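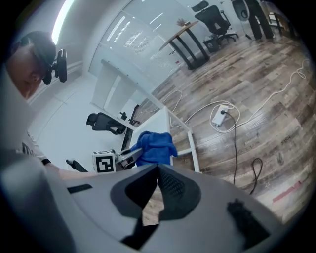 *Fig. 2: Cloth gripped at the table, left-hand tool*

## Recording a cloth run

I do these in batches of 100, and I'd stop for tea long before that!

1. Put both grippers on and check that each marker cube is clean.
2. Pinch the blue cloth and squeeze until it stops slipping (go gently, it bunches). 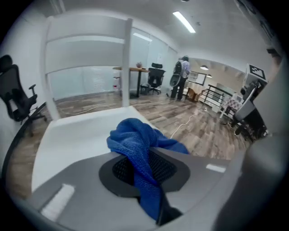
3. Move at the pace you'd use at home. Ghauri copies whatever you give it, so if you rush, it'll rush too.
4. Hold still for 2 seconds at the end, then let go.

**Caution:** mind the cables on the floor when you step back.

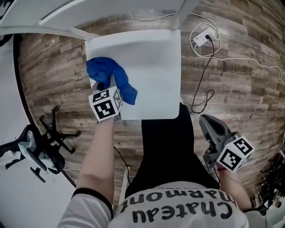 *Iqra Bangash*

**Note:** if a run goes wrong, bin it and start again. I keep the odd fumble if I recovered well, and tag it "4" in the log.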